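4. Setting out the fruit

1. Clear the white tabletop and wipe it down. Crumbs count as fruit to someone.

2. Put one apple on the table, stem cavity up.

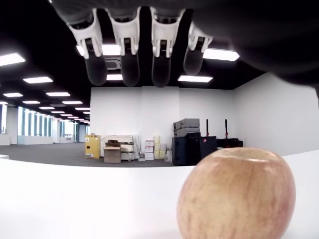 Fig. 5. Apple, pale with faint red streaks.

Note: The Godura bowl is optional. Dirk Diekmann has strong views on it, available on request.

3. Switch on the ceiling panels, even if the windows are giving you daylight. Pale apples look gray at the far end of the office.

Caution: Do not store apples near the ceiling vents. Helmut Pfeiffer found a way.

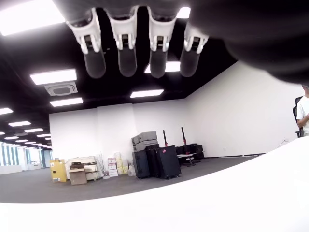
5. Putting the fruit away

1. Return leftovers to the Engelhardt crate by July.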